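16/02/2021

Back from the robotics club and not much wiser. Mesfin Tamiru has decided our project is to be a library helper, so we are teaching an arm to deal with a book on a low shelf. I could do that at age four. He says the point is the learning. Whose learning, the arm's or mine, he left open.

Ignacio Ocampo wants 2000 practice runs before the Fotemdale meet. In January it was going to be 4000, so I suppose we are making progress by wanting less. He also read us a page from Okon saying that more runs always help. Okon sells the software, so of course they say that.

My doubt is about the shelf. It is always the same shelf and very often the same book. If Ledesma's team turns up with theirs trained on one piece of furniture too, we will all look very clever until a judge moves something. I said so and was told to write it in the log. I wrote it in the log. I'll say it again next time, and I want to see one run with a paperback before I believe any score.

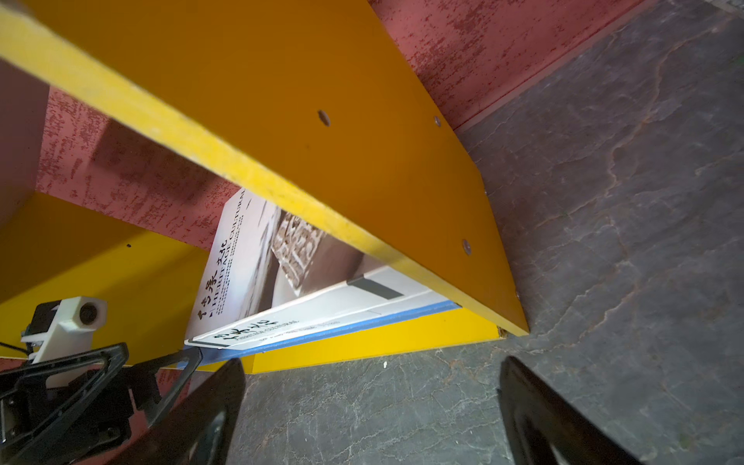
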